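Kowalchuk Building, Workshop Practice, Unit 6
Handout: Storing and sorting small blocks in open bins

These notes go with the storage part of the unit. Bring them to the practical at Trosberg, together with your stock sheet. The reading is the chapter on loose storage in the Parnberg course book, up to the section on labels.

1. Loose and laid storage

Small parts can be kept in two ways. In loose storage they are tipped into a bin and lie as they fall. In laid storage each piece has a place and a direction. Loose storage is quick to fill and slow to count. Laid storage is the reverse, and it takes more room for odd sizes.

Most workshops use something in between. A bin is filled loose, then pieces get pushed to one side as people reach in. After a few days there is a crowded side and a bare side. We call this drift. It matters when you check stock by eye, as a drifted bin looks emptier than it is.

2. Choosing the bin

Use a rectangular bin for rectangular blocks. Straight walls give you something to line the long pieces up against. The bin should be longer than the longest block, with enough room left over for fingers.

Metal bins last well but the floor scuffs. Scuffing does no harm to the blocks we use. Dents are another matter – a block on a dent rocks, and the row next to it will not stay straight. Put dented bins on the Fonavier shelf for repair.

3. Colour and length

Our blocks are sorted by colour first and length second. Do not mix this up on the stock sheet. A short red block goes in the red column even if it has been stored with short blocks of another colour.

Dark green is easy to miss against a grey floor in poor light. Check the walls and corners before you write down a figure.

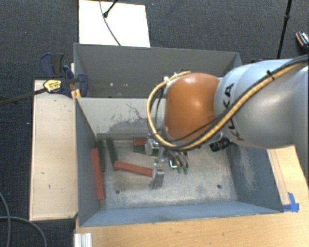

Fig. 1. Red and dark green blocks in a grey metal bin, mostly grouped on the left. One long red block lies nearly lengthwise along the wall.

4. Exercise

Work in pairs. You will be given a bin of 16 blocks in mixed colours and lengths.

Sketch the bin from above before touching anything. Mark the direction of each long piece.
Lay the long blocks along the left wall, then fill in beside them.
Put short pieces at the rear.
Sketch the bin again at the same scale and hand in both sheets.

Keep the sketches simple. Outlines and a colour letter are enough – R for red, G for green. Sheets go in the tray by the door before you leave.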